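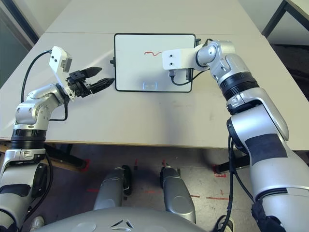
¿Qué cambia para el personal cuando la limpieza de las pizarras pasa a un robot?

Cambia sobre todo el final del turno. La persona encargada deja de borrar y dedica ese tiempo a revisar lo que está escrito, a copiar lo que debe conservarse y a decidir qué pizarras se pueden entregar a la máquina. La decisión queda en manos del equipo y el trabajo repetido lo hace el robot.

Tiempo de lectura: 2 minutos

Balirik, estación de dos brazos para pizarras de mano

Balirik es un equipo de Skivwood para talleres, almacenes y centros de formación donde se usan pizarras pequeñas en cada puesto. Trabaja sobre una mesa común, a la altura habitual de una persona de pie. Para el borrado, un brazo atiende la posición de la pizarra y el otro lleva el borrador. No es necesario cambiar las pizarras que ya tiene la empresa, siempre que sean rígidas y tengan marco.

La tarea parece sencilla, pero para una máquina tiene sus dificultades. La superficie brilla y refleja las lámparas del techo. El trazo del rotulador puede ser muy corto o estar pegado al marco. Además, una pizarra ligera se desplaza cuando se la frota con demasiada fuerza. Por esta razón Balirik consulta una cámara en la cabeza y otra en la muñeca, y ajusta el recorrido según lo que ve en cada momento.

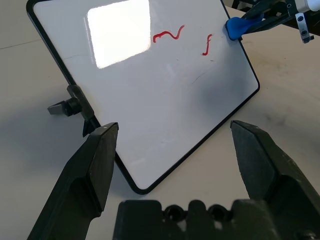

Halfdan Bjarnason nos comentó que su temor principal no era el robot, sino perder una anotación importante por culpa de una pizarra entregada antes de tiempo. En su nave de Gunham los números de pedido se apuntan primero a mano, y pidió que ninguna pizarra entrara en la mesa sin la aprobación de una persona. De esta petición nació el modo de entrega confirmada, que ahora viene activado de fábrica.

Con este modo, el operario coloca la pizarra, mira el contenido en la pantalla y pulsa la confirmación. Si se retira la pizarra antes de confirmar, la estación vuelve a la espera. También se puede marcar una zona protegida, por ejemplo la columna de los nombres, y el borrador no pasa por ella.

La experiencia en Gunham

El centro de Gunham utiliza más de 19 pizarras repartidas entre montaje y expedición. Antes de la instalación se recogían en un carro y se borraban todas juntas, normalmente con prisa y con el turno siguiente ya en la puerta. La adaptación duró 2 semanas. Durante la primera, el personal trabajó siempre al lado de la estación y anotó las paradas; en la segunda se cambió la posición de la mesa, que molestaba el paso hacia los vestuarios.

Snædís Þórarinsdóttir prefiere que el puesto de supervisión rote entre todos los compañeros. Según ella, cuando una sola persona conoce la máquina, los demás dejan de preguntar y el aprendizaje se queda parado. Skivwood recomienda ahora la misma rotación a los nuevos clientes, y la formación inicial incluye a todo el turno.

Hay que decir también lo que el equipo no hace. No recoge las pizarras de los puestos ni las devuelve a su sitio. La tinta permanente no se elimina con el borrador estándar, y las marcas antiguas, de varios meses, necesitan a menudo una limpieza manual con líquido.

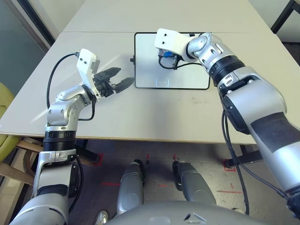
Preparación del puesto

La mesa debe ser estable y de superficie clara y mate. Se aconseja marcar en el suelo con cinta la posición de las patas, para poder recuperarla después de la limpieza general. Los cables se revisan al comienzo de cada turno, con la estación parada.

El paño o borrador es una pieza de consumo. Se cambia cuando deja sombra de color en la pizarra, y el cambio lo hace el operario sin herramientas.

Suministro y asistencia

La distribución y el servicio técnico están a cargo de Okoro. Para pedir una visita conviene indicar el tamaño de las pizarras, el tipo de rotulador y el horario de los turnos. El manual en español fue revisado en mayo y se entrega impreso junto con el equipo.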